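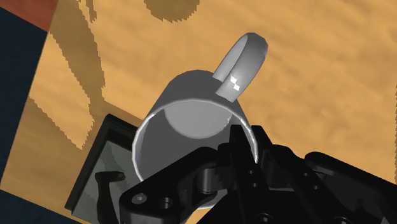 Tultness to Open Tableware Finishing Plant in Gredari

GREDARI, 16 November 2022 – Tultness, a maker of stoneware for hotels and restaurants, announced today that it will open a finishing plant in Gredari next May. The site will handle glazing, inspection and packing for the company's Itano line of cups, bowls and plates.

The plant will create 200 jobs over its first two years of operation. Hiring for kiln operators and warehouse staff will begin early in the new year, and applicants without experience in ceramics will be offered paid training.

"Our customers have asked for shorter delivery times, and we could not meet that request from a single location," said Wumpini Kyei, managing director of Tultness. "Gredari gives us the space to grow and a workforce that knows manufacturing."

The Itano line was introduced for dining rooms that replace their tableware often and need new pieces to match the old. It now includes 402 items. Orders for the line will continue to ship from the existing warehouse until the new plant is fully staffed.

Tultness has selected the building firm Rozīte to refit the former textile mill that will house the plant. Work on the roof and loading area is under way. The refit includes 4 gas kilns and a water recovery system for the glazing hall.

Existing contracts, prices and account contacts will not change as a result of the move. Customers with standing orders will receive written notice of their new shipping dates.

Media inquiries should be directed to the Tultness press office.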